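How to Read a Sustainability Dataset Before You Trust It

Start with the source. Vudard's supplier index gets quoted a lot, and I doubt many people quoting it have opened the methods file. Look for who collected the numbers and who paid. 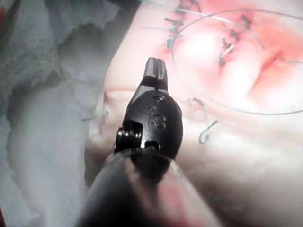 Next, check coverage. A score for 20 countries built on surveys from nine is mostly guesswork – ask which rows were filled in by a model. 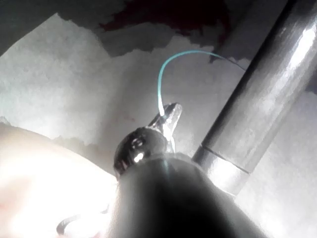
Clear pointed tip above a dark, rounded fitting.

Then pull 10 rows at random and trace each one back. If four lead to a dead link, stop there.
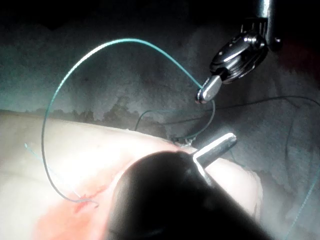

FILED UNDER: DATA & REPORTING

Wai-kit Tseng asked whether a "verified" badge changes any of this. I wouldn't let it. Find out what was verified, and by whom.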